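FOR IMMEDIATE RELEASE

Wilton Renters' Group Questions "Self-Draining" Claims on Bathroom Goods

WILTON, 27 March 2026 — The Wilton Renters' Group today asked makers of small bathroom goods to stop printing "self-draining" and "stays dry" on packages unless they can say what the words mean. The group read the labels and product pages of 10 soap dishes, trays and shelf inserts sold in local stores. It found a test method mentioned on none of them.

Zollenell, which sells a dish under the Jovo name, says on its package that soap "lasts up to 7 times longer." Longer than what, the package does not say. The group wrote to the company in November and got back a brochure with the same sentence in it, in larger type.

"I would like to believe it," said Britt-Marie Lindqvist, who wrote the group's report. "A bar of soap sitting in a puddle goes soft, and everyone knows that. But 7 times is a number, and a number comes from somewhere. We asked where and they sent us a picture of a waterfall."

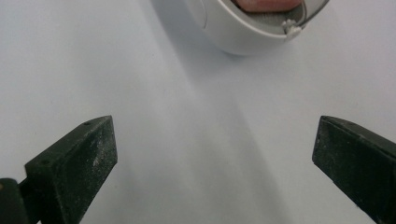 Laimutė Priedītis thinks the group is being too hard on a cheap item, and that people who buy a soap dish look at the slots and the price and never read the back of the box at all. She would sooner see the effort go into bath mats, where a false promise can put someone on the floor.

The group takes the point about bath mats and plans to look at them next. It does not agree that a low price excuses a made-up figure. Of the 368 renters who answered its mail survey, many said they had bought a draining dish, tray or insert because of wording on the package — and a good share of those had gone back to a saucer.

Slots in a dish are a sensible idea. Water has to go someplace, though, and in a dish with a closed bottom it goes under the insert and stays there until somebody tips it out.

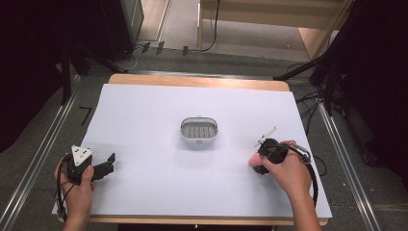
Packages rarely bring this up. Wallin, another seller, is the exception: its leaflet tells buyers to lift out the insert and rinse below it every 6 days. The group considers that useful, if an odd thing to find beside the words "no upkeep."

The full report is free at the Wilton library front desk. Companies named in it may send a written reply, which the group will print whole.

Contact: Britt-Marie Lindqvist, Wilton Renters' Group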